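Room Helper Wanted – Dratdale Guest House

Print | E-mail

Hi! I'm Declan Holroyd and I run the guest house here in Dratdale, up the hill past the old Flindine mill. I'm looking for somebody to come in a few hours a day and keep our rooms in order. It's a small place – 10 rooms, one long hallway, a kitchen that is always either spotless or a total mess – and I've been doing most of the work myself since July, when my last helper moved away to be near her daughter. I miss her a lot, and so do the towels.

So what's the job? Mostly it's resetting rooms between guests. You'd strip the bed, make the bed, wipe down the bathroom, and then do the part I care about most, the shelves. Every room has a wall shelf unit with little open cubbies, and people leave all kinds of stuff in them (chargers, half a sandwich, once a very nice set of watercolors). You clear it all out, bag anything that might be missed, wipe the wood and put our own things back where they go. We don't put much out. Tissues, a couple of bits and pieces, a picture on top if the room has one. I like the cubbies mostly open so guests have somewhere to drop their keys and their reading glasses.

You'd also be doing some folding and sorting in the linen closet, and every couple of weeks we do a big restock when the boxes from Drusico come in. Last order was 700 packets of tissues, and I'm still finding places to put them! Nothing in the boxes is very heavy, but there's bending and reaching, and one flight of stairs with no elevator.

You don't need any experience in hotels. I'd be happy with someone who has kept a house going, or stocked shelves in a store, or is just one of those people who straightens things up when they walk past. I do need you to be OK working alone for a good part of the morning, and to be careful with other people's belongings. If you find something and you're not sure if it's trash, it isn't trash, put it in a bag with the room number on it. If you like music while you work, go ahead, just keep it low until the late sleepers have gone.

Hours are from 10 in the morning until the rooms are done, and in the slow season that's often two hours, sometimes three. Summer is busier and I'd love it if you could stretch a bit then. I pay $159 a week for the slow season, and we'd sit down and agree on a better number before things pick up. Lunch is included if you're still here when I'm making it – usually soup, and I take requests. There's parking behind the building, and the bus stops at the bottom of Araya Lane, a short walk away.

I'd like someone to start in October 2021 if I can get the right person, but I can wait a little if you have to give notice somewhere. We'd do the first couple of mornings together so you can see how I like things, and you can tell me if my way is silly. (My last helper changed how we fold the bathmats and she was completely right.)

To apply, please drop a note at the front desk or use the e-mail link at the top of this page. Tell me a little about yourself, which mornings you could do, and the name of one person I could call. No résumé needed, though I'll read it if you have one. If the desk is empty when you come by, ring the bell and give me a minute, I'm probably upstairs with my arms full of sheets. 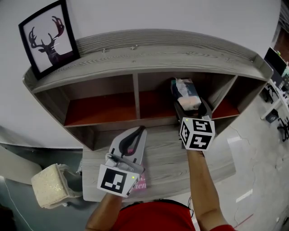 Tissues at the room shelf, with the deer picture up top.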